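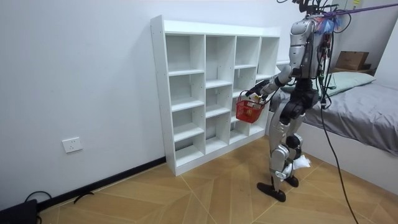
3.2 格架陈列与取放记录

本节讨论小房间内白色格架的使用。格架独立放置，靠白墙，浅色木地板，宽而不高，侧板上留有小的销孔（见图3）。选这类家具的理由很简单：格子边界分明，东西归位时边界清楚，便于记录“放错格”与“放错层”两类情况。Skindham 阶段用的是开放长搁板，物品互相挤占，编码员之间分歧大，那批数据本文不用。

图3 格架与红色塑料提篮。篮侧为镂空网格，篮内有一件浅黄白色物品，位置约与第三层齐平。

提篮。采用带提手的小号塑料篮，敞口。试过布袋和纸盒，布袋口会塌，取物时要先撑开，时间没法比；纸盒用久了边角变软，也弃了。网格侧壁的好处是不必翻动就能大致看出篮内还剩什么，缺点是细长的小包装容易卡在格眼里，拿的时候连篮子一起带起来。此类情形单独记为“牵带”，不计入失误。

记录方式。全部取放共944次，其中从篮到格700次，其余为从格到篮。每次记三项：起点、终点、中途有无停顿。停顿的标准沿用 Lindqvist 编码表，但原表没有区分“找空位”和“调整朝向”，我们拆成两项，拆分后的一致性见附录B。

层高的影响。中间层最顺手，这点与预期相符。底层麻烦较多：篮子要放低，篮沿常碰到层板，物品得侧着送进去。顶层则是看不到格子里侧，后放的容易把先放的往里推。从篮到格的记录里，中间层占300次，底层200次，余下为顶层。三层次数不等，比较时用的是比例，不是绝对次数，读表2时请留意。

左右列的差别比较小。右侧几列略快，可能只是因为多数记录从右侧开始，尚不能排除顺序效应。Clillden 那一轮改为左右交替起始，差别缩小但没有消失，原因待查。

还有几个细节。空格超过一半时，放置位置很散，几乎看不出规律；快满时反而整齐，同类物品会挨着放。软包装比硬盒更容易被二次调整。篮子本身放哪里，最初没有规定，结果有时搁地上，有时直接塞进格子，占掉一格，这部份记录在统计空位时已作修正。后续统一为篮子不入格。

物品清单以及各格编号规则见附录A，编号由左上角开始，逐行向右。下一节讨论归位之后的再次查找。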